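# Small dark mark on pale wood-look table top, how to remove without making a dull spot?

**Kerubo Shirima**, March 11, 2022

Hello everybody. I have a table with a very light top, cream color with thin beige and gray lines like wood. I bought it second-hand in December and the seller did not know if it is real veneer or only a printed surface. On the bottom side there is a sticker with the name Andard and nothing more.

My problem is small but I see it every day. There is one dark mark, thin like a hair and a little curved. First I thought it was really a hair and I tried to pick it up with my nail.

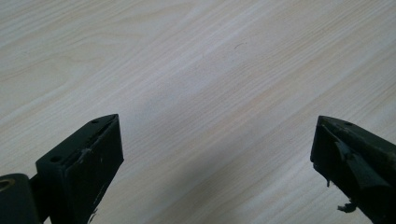 I already wiped it with warm water and dish soap, two times, and also with a dry microfiber cloth. My nail does not catch on it, or maybe very little, I am not sure. My brother-in-law wants to sand it with 3000 grit paper, he says it is so fine that it can not do any damage. I am afraid of this. The rest of the top is in good condition and I do not want to exchange a small mark for a big shiny or dull circle.

Is it a scratch or is it dirt? And what can I try first? I have at home rubbing alcohol (70 percent), baking soda, and a white eraser from school things of my daughter.

---

**Satish Sastry**

Magic sponge. Works on everything. I did my whole kitchen with it.

---

**Milovan Ivanov**

Please do not sand it. If the top is printed, the picture of the wood is under a very thin clear layer, and when you go through this layer you can not bring it back. With veneer you have a bit more material, but the lacquer will still become different in this place.

I would also be careful with the sponge from the answer before me. It is a fine abrasive. On my desk (a Flatow, also light) it took away a pen line very well, and it left a matte patch that I still see when the lamp is on.

What I would do, in this order:

1. The white eraser, dry, with light pressure and along the grain. If the mark becomes paler, it is dirt or rubbed-off rubber, and you only need patience.
2. A cotton swab with a little of the alcohol. Test it before on the underside of the edge -- some lacquers become sticky from it. Touch only the mark, count to 11, then wipe with a damp cloth.
3. If nothing changed, it is probably a scratch with dirt inside. Take a soft wooden toothpick with one drop of soap and go along the line, slowly.

If it stays dark after this, you can buy a wax filler stick in the lightest beige. Put in a very small quantity, take off the extra with a plastic card, and polish with a cloth. Leave the baking soda in the kitchen, it scratches too.

To know if it is veneer, look at the edge of the top. When the lines on the surface continue over the edge as end grain, it is solid wood. When the pattern stops at a thin strip, it can be veneer or printed, and then I would treat it as printed to be safe.

---

**Sheila Furnival**

I agree with Milovan about the sandpaper. I am 72 and I have ruined two tables with "very fine" paper, one of them from my mother. Try the eraser first and write us what happened!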